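Rekach Institute group publishes draft genomes of 39 soil Streptomyces isolates

By Siebe Prins, Research Communications
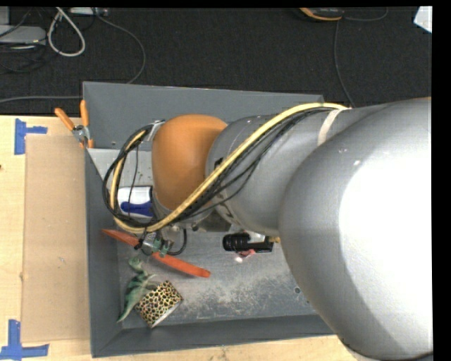 A robot arm over an open gray bin on a light wooden table.

A microbiology group at the Rekach Institute has deposited draft genome sequences for 39 Streptomyces isolates taken from river-bank soils, together with growth and inhibition data for each strain. The sequences and the accompanying data report were released in September.

Streptomyces are filamentous soil bacteria and a long-standing source of antibiotics. A single genome often carries more than 20 gene clusters for secondary metabolites, most of which are not expressed under standard laboratory conditions. Published genomes from flood-affected soils are comparatively few, and many of those available lack matching culture data.

The isolates came from a larger collection of 174 strains assembled by doctoral student Ibsa Dinsa from plots along the Dhillon drainage channel. Soil cores were air-dried, heat-treated to reduce the load of faster-growing bacteria, and plated on starch-casein agar. Strains were selected for sequencing on the basis of partial 16S rRNA sequence, colony morphology and activity against a panel of indicator organisms.

DNA was sequenced with a combination of short and long reads. Assemblies were filtered for contamination and checked for completeness before annotation. Two of them resolved to a single linear chromosome; the others remain in multiple contigs, with most gaps falling in repetitive regions of large polyketide synthase genes.

"Those repeats are where short reads fail, and they are also the part of the genome that people working on natural products want to see," said Teun Cuypers, who leads the group. "For the remaining strains we would advise caution in reading cluster boundaries near a contig end."

Cluster prediction identified the expected housekeeping pathways in nearly all strains, among them those for geosmin, ectoine and desferrioxamine-type siderophores. A number of predicted nonribosomal peptide clusters had no close match in reference databases. The authors make no claim about the products of these clusters, and no compounds were isolated as part of the work.

Inhibition assays were run on three media. Several strains active against Bacillus subtilis on one medium showed no activity on the other two – a common result in this genus, and the reason the report lists each medium separately. None of the strains inhibited the Gram-negative indicator at the dilution tested.

Arnaldo Peixoto, who carried out the annotation, said the gene calls were produced automatically and only the regulatory genes within predicted clusters were reviewed by hand. Corrections from other users will be added to a revised version.

The raw reads, assemblies and assay tables can be downloaded without registration. Live cultures are held in the institute's strain collection as glycerol stocks and lyophilized ampoules, and can be requested by academic laboratories under a standard material transfer agreement. Requests should cite the strain number given in the first table of the report.

Work on the rest of the collection is continuing under the Donix soil program. The group plans to sequence a second set of strains from the upstream plots, using long reads throughout.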